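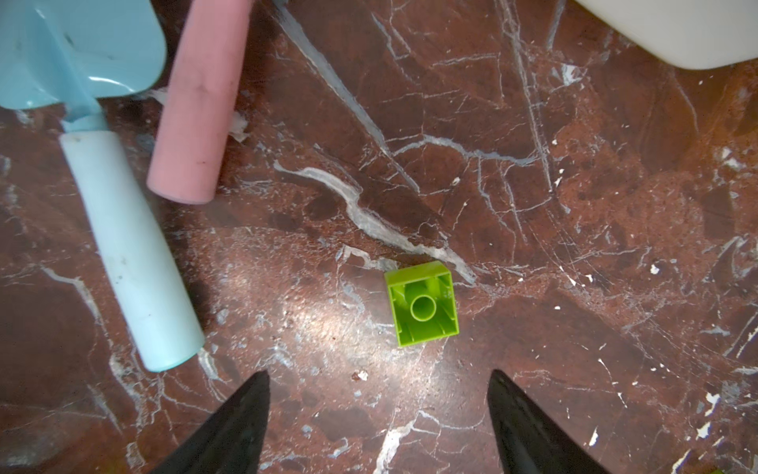

One reader of the last build page wrote in to ask whether a wrist camera was worth wiring at all, having gotten by with a single webcam clamped to a shelf. For sorting, I would wire it. A shelf camera tells you where a block is. A wrist camera tells you which way up it is and whether the fingertips are going to land on either side of it.

This page covers aiming the camera, dealing with a shiny surface, and recording the first set of picks. It assumes the arm moves, the gripper opens and closes, and the Someo controller board shows up when you plug it in.

What you need

The arm with its two-finger gripper
A small USB camera and the Adard wrist bracket
2 M3 screws, 40 mm long
Zip ties
A few light objects of different shapes
A desk lamp you can move

1. Fit the camera

Hold the bracket against the flat side of the wrist and start both screws by hand. Leave them loose enough that the bracket still tilts. Run the cable back along the forearm with a loop of slack at the wrist joint, then turn the joint through its full travel before you tighten any zip ties. My first cable pulled out of its socket on the second day.

2. Aim it

Open the gripper all the way and bring up the live view. Tilt the bracket until both fingertips show at the bottom, with the gap between them near the middle. In the view at the top of the page the tips come up on either side of the gap and the green block sits just beyond them. That is a good starting pose for a pick.

If the fingers fill half the view, the camera is tilted too far down. If you can't see the tips, tilt it down a little. Tighten the screws and check again, since tightening tends to shift the angle.

3. Sort out the surface

I work on dark reddish-brown marble with white veins, and it is a hard surface for a color threshold. The veins are bright, and the polish throws glare. There is a pale patch of it to the left of the block and below it. The software I started with, Tastevum, kept boxing glare like that as an object.

Two things helped. I moved the lamp off to the side and bounced it from the wall, and I raised the minimum saturation until the veins dropped out of the mask. The lime-green brick came through fine. Pale things are harder - the mint-white handle of the toy shovel needed its own setting, and anything off-white is still hit or miss.

A plain mat would fix most of this. I left the stone bare because I wanted the recordings to include a difficult background.

4. Set out the objects

Start with one block and get that working before you add anything. After that, mix shapes. A shovel with a long handle, a pink stick like sidewalk chalk and a square brick each need a different approach angle. Set the brick hollow side up for some picks and studs up for others. With the hollow side up, watch that a fingertip doesn't go down inside the wall.

5. Record

Set the gripper to half speed. Start each recording with the fingers open and the block ahead of them, drive in, close, lift, and stop. Keep the failed picks in a separate folder.

I save in batches of 48 and go through each batch before starting another. The folder, which I named Salem, holds 2,636 clips at the moment. You won't need that many to get a single block working.

6. Check the aim again

Compare the live view with the first clip you saved. If the fingertips have moved, the bracket has slipped. Loosen it, line it up with the old clip, and put a drop of threadlocker on the screws this time.

Gripper calibration is on the next page.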